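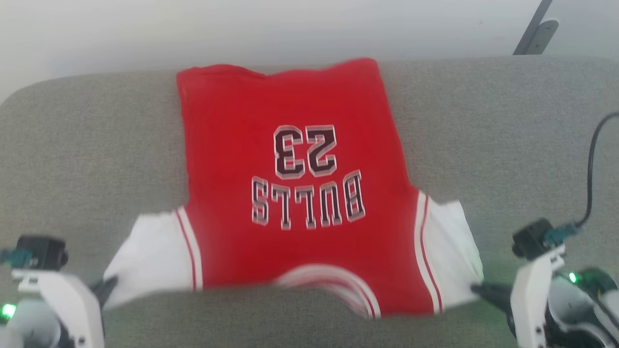
A red and white basketball T-shirt with the number 23 on the chest.

Clostmont's kit swap is back, and it's moving to the library

If you've got a child who plays anything at all, you'll know the pain of buying kit in August that doesn't fit by half-term. So I was very pleased to hear that the Clostmont kit swap is coming back before the new school year, and this time it'll be in the big room upstairs at the library on Niritz Road. No more queuing in the drizzle outside the old bowls pavilion!

I popped in to see Subira Gachanja, who runs the swap with a few other parents, and found her up to her elbows in football socks. Last summer they rehomed 300 bits of kit in one afternoon, which is a lot of shorts for a town our size. They've already taken in 200 this year and the drop-off boxes have only just gone out.

It works the same way as before. You bring in clean sports clothes or boots your family has grown out of, you get a paper token for each one, and you spend your tokens on whatever you fancy on the day. If you've nothing to bring, come anyway. There's a rail by the door where everything is free, no tokens and no questions, and Subira was very keen that I put that in.

"Last time people hung back from it," she told me. "I'd love to see that rail completely bare by teatime."

Football and swimming things always turn up by the bagful, she says, but basketball is what the kids are asking for now. Put that down to the new hoops at Onau Park, which have been busy every single evening I've walked past with the dog (and a few mornings too). Vests, T-shirts, long shorts, old club tops with somebody's number on the front, all very welcome. Bigger sizes especially, as teenagers seem to wear theirs until they fall apart.

Jeptoo Minja coaches the under-12s down there and she's hoping to kit out a few of her newer players. "They don't need matching tops for training," she said. "They need something they can run about in, and trainers that stay on." She'll be at the swap herself, and she's offered to help with shoe sizes, so do grab her if you're stuck.

Drop-off boxes are at the library, the Khaemba bakery and the leisure centre reception until the end of the month. Please wash things first, tie boots together by the laces, and pin a note on anything where the size label has gone. They can't take helmets, gumshields or single shin pads. I did ask about single shin pads, having four of them at home, and got quite a look.

Doors open at 4 in the afternoon and close at 7, so you should be able to make it after work. There'll be tea and squash, and the bakery is sending over a tray or two of buns. The lift is working again, so buggies and wheelchairs are fine.

If you can spare an hour to help sort or fold, leave your name at the library desk. I've put mine down for the boots table, so come and say hello.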